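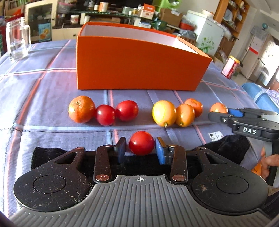

Claims about cross-household transfer rest almost entirely on how the demonstrations were split, and we think the usual split is too generous. Cindine, the fruit-sorting subset we reanalyze, holds 3377 demonstrations recorded with hand-held grippers in private homes. Its authors shuffled all of them and set aside a tenth. A test episode could therefore share its tablecloth, its light and even its fruit with dozens of training episodes. Figure 3 gives a sense of how much there is to memorize. The plaid cloth, the orange box with the white interior and the shelf of jars behind it are at least as distinctive as the cherry tomato between the fingers, and a network with enough capacity has no reason to prefer the tomato. We suspected that a good part of the published accuracy came from the surroundings, and we set out to measure how much.

We regrouped the data by household and held out 13 homes completely. The remaining homes gave 1711 demonstrations after we dropped those with broken pose tracks. The filter is our own and is stricter than the original, so our numbers should not be compared directly with the published table. Two policies were retrained from scratch under both splits: Judosa, which sees only the wrist view, and Ambrose, which adds gripper width and relative pose.

Under the shuffled split the two are hard to tell apart. Under the household split both get worse, and Judosa loses more. We would like to credit the pose input for the difference, but Ambrose is also the larger model and we did not train a matched version. Sibel Taşdemir reviewed 109 failed rollouts without knowing which policy had produced them. Most of the failures she marked came before contact, with the fingers closing short of the fruit or to one side of it. Slips during the lift were less common. Orange fruit close to an orange container gave trouble in both conditions, though the sample is too small to rank the causes.

Figure 3. Two wrist views from a single household in Cindine. Top: a cherry tomato held between the fingers. Bottom: open fingers on either side of an orange, with a smaller mandarin behind it.
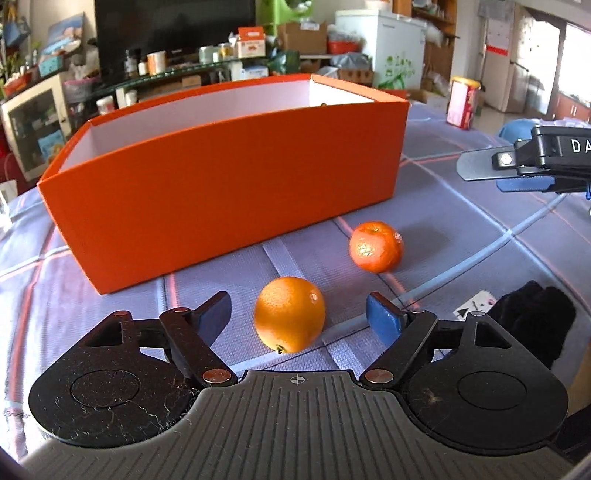

4.3 Does cropping the background help?

A natural objection is that the background could simply be removed. Yevhen Mykhailiuk repeated the household split with the upper half of each view masked, using the Wesen preprocessing code without changes. The gap between splits narrowed for Judosa and hardly moved for Ambrose. Masking leaves the tablecloth in place, so we do not read this as a clean test.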